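Gendcombe open day, quick notes before I forget it all

Got there late, parking was a mess, missed the welcome talk. Badge number 406 so plenty of people ahead of me. Milan Verschueren took our group round, fast walker, good talker. Seven of us at the start, fewer after the coffee stop.

First the sample store. Shelves of wallpaper rolls, 1,246 patterns according to Milan, and he wants more by January. I liked the plain Lindholm stripes. Everyone else went straight for the flowers.

Then the tableware room - plates, bowls, glass, mostly the Prusitz range. Could of stayed an hour. Got maybe ten minutes. Tin-yau Wan was explaining glazes to anyone who'd stand still, and I wish I'd written more of it down.

Last stop was the dishes corner. Peonies and lilies on all three walls, white marble-pattern top, bowls out. Busy paper, but with a pale background it doesnt feel heavy. The wire rack is a two-tier one, and I want one for home.

Floral walls and marble-pattern tabletop, both views:

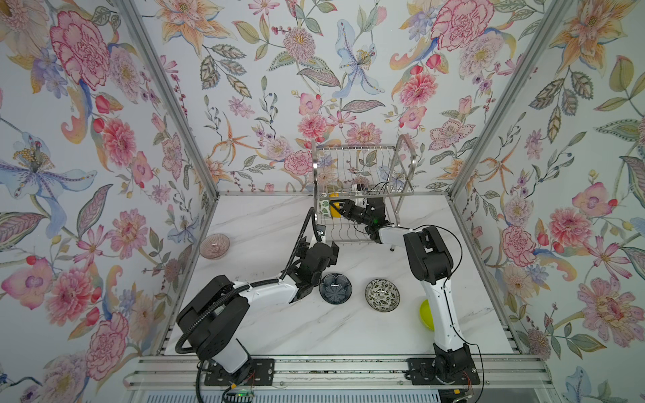
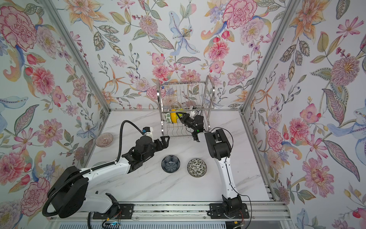
Shop on the way out. Bought 2 offcut rolls, no idea if they'll cover the pantry. Lunch was soup and it ran out - eat before you go. Dirkar next month if the train times work, otherwise I'll wait for spring.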